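Handheld grippers: soft rubber fingers or stiff ones?
Forum > Grippers and end effectors > Show your setup

tutwood_tim35
Right, I've finally got a pair of handheld grippers going and I'm so chuffed I had to post! I've been reading this board for months (mostly the endless Gendavano vs Rendunari arguments) and now I get to have an opinion of my own.

The job I've set myself is food handling with a mini fridge. Fruit, plate, shelf, door, all of it done two-handed. I'm on the Rendunari fingers with the marker cubes on top, and so far the tracking is a joy. I did 35 runs before lunch and only binned the ones where I'd let the two cubes get in each other's way.
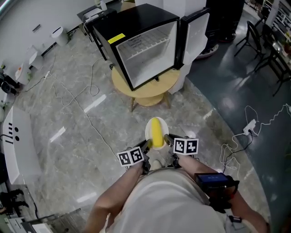

Both grippers over the plate, banana in the middle, fridge door open.

What I can't decide is whether to stick with these fingers or go for the stiffer Gendavano set. Anyone tried both on soft stuff?

ots_and_bolts
Lovely to see somebody doing two hands! Everyone starts with one and then never gets round to the other.

I've used both. Gendavano fingers are great on boxes and tins, but I bruised an awful lot of fruit with them. If food is your thing, stay where you are.

marblecake
Going to disagree with ots there. The stiff ones only bruise things if you squeeze like you're wringing out a flannel. I get far better repeatability with them, because the tips end up in the same spot every time. Soft fingers bend under load, so the width you log isn't the width you've got at the tip. That matters a lot once you play it back on an arm.

ots_and_bolts
It matters a bit. I replayed mine on the Ots arm and the bend was the same on both sides, same fingers on the arm as in the hand, so it cancelled out nicely. You only get in a muddle if you record with one type and play back with the other.

marblecake
Fair, if you match them. Plenty of people don't!

tutwood_tim35
This is so useful, thank you both. I will definitely be matching them, the arm gets the same fingers.

Next question then, cameras. I've gone for a very wide lens on the gripper and I love it. Yes, everything bends like a fairground mirror, but look how much you get in:

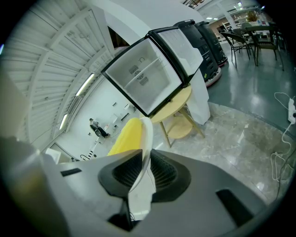 With my old narrow lens I lost the fridge the moment I turned my wrist, and then the tracking would wander off and I'd have to start the run again. I've had 13 clean ones in a row since I changed over. I also got a view from head height, which I thought would be overkill, but it's brilliant for checking what both hands were up to.

quietservo
Wide all the way for me. Do redo your calibration if you knock the lens, though. I skipped it once and spoilt a whole afternoon's work in May.

marblecake
I'm the grump again, sorry. Wide is fine for tracking but you're spending a good chunk of your pixels on ceiling. For small things I'd want something narrower, or at least a second camera by the fingers. Have you looked at how big the fruit is once you've shrunk everything down for training?

tutwood_tim35
I haven't, good point. I'll try cropping tonight and see what's left.

quietservo
Crop a copy and keep the originals! How many runs are you aiming for in total?

tutwood_tim35
2000 if my wrists hold out. I'm doing them in batches of 10 with a cup of tea in between.

ots_and_bolts
That's a lot of tea. Could you post the cropped frames when you've got them? I'm on the fence about swapping my own lens and I'd like to see how the fingers come out.

tutwood_tim35
Will do, and I'll put the gripper widths up with them so marblecake can have a proper look at the bend.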